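Caring for Fabric Flowers and Table Arrangements
Hurkent Household Advice Service

Artificial flowers collect dust quickly, particularly near heating vents. Residents are advised to clean them every month during the heating season. Before starting, test one hidden petal with a damp white cloth. If any dye transfers, use dry methods only.

For dry cleaning, set a hair dryer to cool and hold it well back from the blooms. Work from the center of each flower outward. Stems may also be shaken in a paper bag with up to 200 grams of table salt, then brushed with a soft paintbrush.

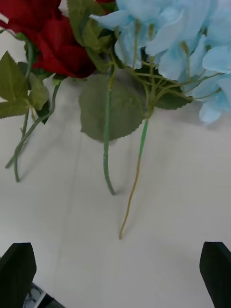 Red rose and light blue flowers with green leaves, all artificial.

Colorfast pieces may be wiped with cool water and a drop of dish soap. Dry them upright, away from direct sun. Store out-of-season stems in a lidded box lined with plain tissue.

Reviewed by Filipa Carvalho, February 15, 2018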